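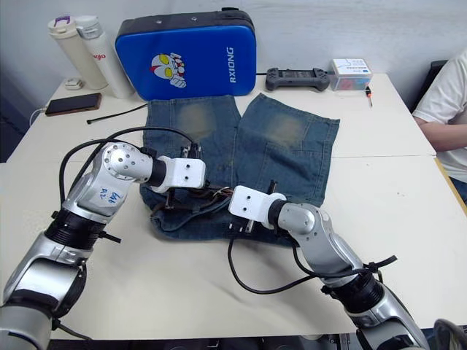
Amedeo Pace keeps telling me the belt has to come out of the loops before denim shorts get folded, or both the belt and the shorts are done for. Is he right?

Khrystyna Kostiuk
Viewed 1,308 times

Every July I get my summer clothes out of the closet and every year I get the same lecture. According to Amedeo, leather "remembers" a fold, the buckle marks the denim, and the waistband never sits right again. He also claims belts should be hung up by the buckle overnight, every night, which I have never seen him do.

I own one belt that I wear with shorts. Taking it out and threading it back through takes me a minute or two each time and I always miss the loop at the back. I'd like to hear from somebody who has left a belt in for a good long while and can say what happened. Please don't send me links to stores that sell belt hangers. I already looked at one from Prilerberg and it's a hook. A hook for sixty-six dollars.

Second thing, while I'm here. How do you get the waist end of shorts to lie flat? Mine bunches up into a lump as soon as I let go, belt or no belt. The legs are never the trouble.

Plunuden159

Always take it out. Leather needs to breathe. My mother did it that way and her belts lasted forever. Also you should roll shorts, not fold them, it saves lots of space and there are no creases.

Comment from Khrystyna Kostiuk: Breathe how? It's a strap. And I tried rolling. The roll is as thick as the waistband at one end and thin at the other, and it comes undone in the drawer. I'm not seeing the space.

Onyshchenko

I've worked the back room of a secondhand store called Laden for a long time and I've folded a lot of other people's shorts, so take this for what it's worth. I don't believe most of what gets said about belts. "Leather remembers" is half true. A strap bent sharply in one spot and squashed under a pile for a whole winter will probably show a line there. A strap that stays in a gentle curve mostly won't. I've had belts come in that were left in jeans for who knows how long and they looked like belts.

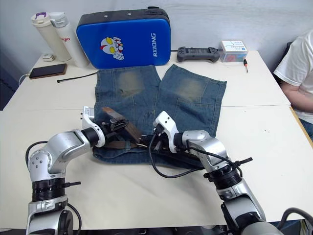 What you do about the belt depends on how long the shorts are going to sit. For a few days in a drawer, leave it in. For the winter, take it out, coil it loosely and put it in the same bin so you can find it again. If it's staying in, the flat layout is where you sort it out. With a brown leather belt still threaded through the waistband of faded shorts like these, I'd lay the strap along the waist first and only then do anything about the legs. Most people go straight for the legs.

As for your lump, undo the button and pull the zipper up, which sounds backward. Hold the waistband at both side seams and pull outward, then press down with your palms from the middle toward the sides. Pull the pocket bags flat from inside, they are half of the problem. Then bring one leg over onto the other and fold up from the hem to the waist. If the belt is in, turn the buckle end so it lies on the outside, where it can't press into the cloth. I can't promise that heavy denim will stay perfectly flat. Some of it won't, and I'd be suspicious of anybody who says theirs does.

Comment from Khrystyna Kostiuk: The pocket bags! OK, that helped more than I expected. I'm leaving the belt in until fall and will check it for a line then. Amedeo has been informed and does not agree.

Comment from Plunuden159: I still say roll.

Laden_132

Suspenders.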